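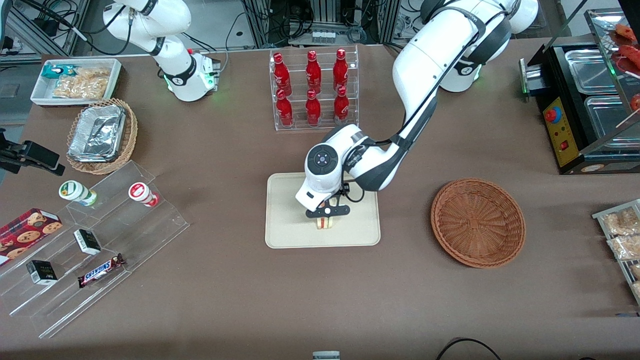
Stultmont teaches its store robot the way you would teach a new clerk. A person does the job first. The robot records the motion and later tries to copy it.

The company started with sandwiches in December. An operator steers the two arms by remote control, picks up a sandwich, sets it on a tray and starts over. A good session gives nearly 30 usable runs. The training set for this one job now holds 800.

Sandwiches are hard because they give. Squeeze too much and the bread folds. Squeeze too little and the wrapper slides out of the fingers. Operators learn to close the gripper in small steps and watch the film for creases. 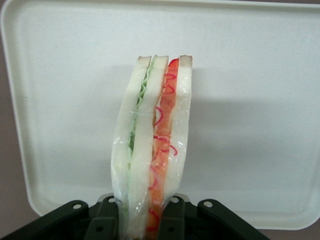

A wrapped sandwich in the gripper, seen from the wrist camera.

Desto, the software that stores the runs, throws nothing away. Failed grabs are tagged and kept - the engineers say they are useful later, when the robot has to recover from a miss.

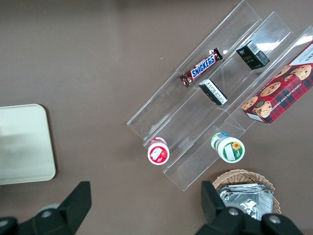
New operators train for 2 weeks before their runs count. Most come from retail, and the company likes that, as they already know how stock should sit. They begin with boxes and work up to awkward shapes. A candy bar lying in a sloped channel needs a different approach from a round cup standing near the end of one, and the wrist has to turn before the fingers go in. The next goal is 500 runs for the snack stand alone.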